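メドゥスの最終回

一　二十二ページの後ろ

月刊誌「ヴィドロウ」のいちばん後ろに、四ページだけの連載がありました。題名は「錠前破りのメドゥス」といいます。宇宙の監獄船から監獄船へ移りながら、閉じ込められた人を逃がす女の話です。表紙に名前がのったことは一度もありません。

作者のエウセビオ・ワランガは、港町ロセルの、パン屋の二階に住んでいました。朝の四時になると床が温かくなるので、彼はその時間に起きて、足の裏が気持ちよいうちに下描きをします。原稿料は一ページにつき222でした。安いですが、家賃にはちょうど足りました。

十二月に、編集長のサムイー・カンから電話がありました。

「エウセビオさん、メドゥスは次の110号で終わりにします」

「次の号ですか」

「はい。四ページで終わらせてください。殺してもかまいません」

彼は受話器を置いてから、「かまいません」という言葉を紙のはしに書いてみました。書いてみると、とても丁寧な言葉に見えました。
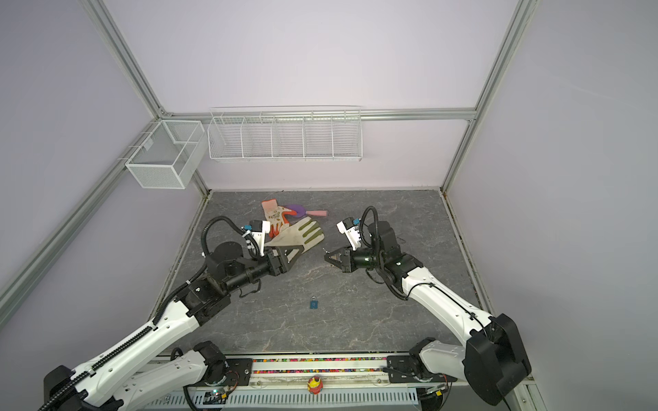
メドゥスをどう終わらせるか、彼は三日間考えました。爆発で死ぬのは簡単です。けれども、爆発は二ページ使いますし、そのあと誰も話ができません。裏切り者のムワイポポ船長に撃たれるのも、読者はもう予想しているでしょう。彼は古い原稿を床に並べました。第一回のメドゥスは素手でしたが、途中から手袋をしています。写真のものと同じような、白い生地で、指先と手のひらがオリーブ色の作業手袋です。色のページをもらったのは一回だけだったので、オリーブ色だと知っている読者は少ないはずでした。そうだ、手袋を脱がせよう、と彼は思いました。そこまでは決まりましたが、脱いで何をするのかが分かりません。

夜、友人のアベラルド・モントーヤが魚のスープを持ってきました。アベラルドは文字入れの職人で、メドゥスのせりふは全部この人の手で書かれています。

「おれはずっと聞きたかったんだが」とアベラルドは言いました。「この女は、どうして錠前をこわさないんだ。銃もあるだろう」

「こわしたら、次に閉めることができないから」

「閉める？　逃がす話なのに？」

エウセビオはスプーンを持ったまま、しばらく答えられませんでした。自分で言ったのに、自分でも初めて聞いたような気がしたのです。スープには骨がたくさん入っていました。
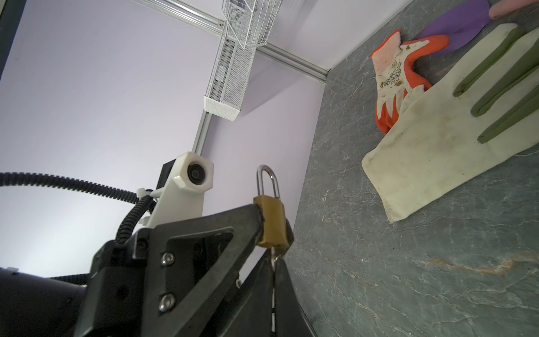
二　四ページ

一ページ目で、メドゥスは最後の監獄船に入ります。囚人は508人います。彼女は端の部屋から順番に扉を開けていきます。エウセビオは扉を小さなこまに描いて、ページいっぱいに並べました。腕が痛くなりました。

二ページ目で、囚人たちは小さい船に乗って逃げます。ムワイポポ船長が走ってきますが、せりふはありません。アベラルドの仕事を少なくするためではなくて、船長に言わせたいことがもうなかったのです。

三ページ目で、メドゥスは手袋を脱いで、床に置きます。それから空っぽの監獄船の中に船長と二人で残り、内側から錠を閉めます。船長が初めて口を開きます。

「鍵は」

「外よ」

四ページ目は、窓の外の宇宙だけです。とても遠くに、小さい船の明かりが見えます。明かりは白いまま残して、まわりを全部黒くぬりました。墨のびんが一本なくなりました。

原稿は朝の列車に間に合いました。編集長からは葉書が来て、「黒が多すぎて印刷所が困っています。でも、このまま出します」と書いてありました。

三　手紙

110号が出てしばらくして、転送の手紙が一通届きました。差出人はグリケリア・ラリスという人で、子どもの字でした。インクがところどころにじんでいます。

「メドゥスさんは針金を持っています。第六回で、髪の中にかくしていました。だから鍵が外でも出られると思います。出たあとの話はどこで読めますか」

エウセビオは床にひざをついて、第六回の原稿をさがしました。確かに、二ページ目の下のこまで、メドゥスは髪に針金をさしています。抜いた場面は、そのあとのどの回にもありませんでした。

彼は下に降りて、パン屋の電話を借りました。アベラルドはまだ寝ていたらしく、なかなか出ません。

「針金だ」とエウセビオは言いました。

「何だって？」

「髪に針金がある。ずっと、あったんだ。ペンは洗ってしまったか」

電話の向こうで、水を出す音がしました。それから止める音がしました。

「まだだ」とアベラルドは答えました。「何ページだ？」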